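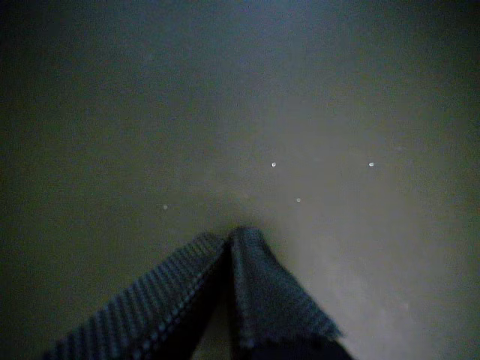 3 min read

Minutes, work surface and storage review, Darneo workshop
Sunday, start 9:30. Chair: Wajid Durrani.

1. Previous minutes
Accepted with one correction: the shelf order went to Promix, and the entry naming Janssen is struck.

2. Work surface
The flat gray finish stays. Durrani reported that glare complaints stopped after the overhead lamps were lowered to the second setting. A matte white sample from Orkanport was passed round and declined, as it marks too easily. Cleaning remains a damp cloth at close of day, no solvent.

3. Clear-down
Surface to be cleared fully between sessions. Parts go back to the numbered bins, 1 to 12. Bin 13 is for items with no label and is emptied on the last working day of the month. Tape residue at the window end is still open from last time.

4. Lighting
Request to raise the level at the surface by 200 lux. Deferred to December pending a quote from Janssen. The present level stays in use until then.

5. Storage
Shelf 61 is overloaded. Heavy boxes move to floor level. Promix to confirm the load rating in writing.

6. Actions
Durrani: tape residue, relabel bin 13.
Durrani: chase Janssen on the lighting quote.
Stores: move boxes from shelf 61.

Closed 10:15. Next meeting same room, same time.

2 comments | 4 shares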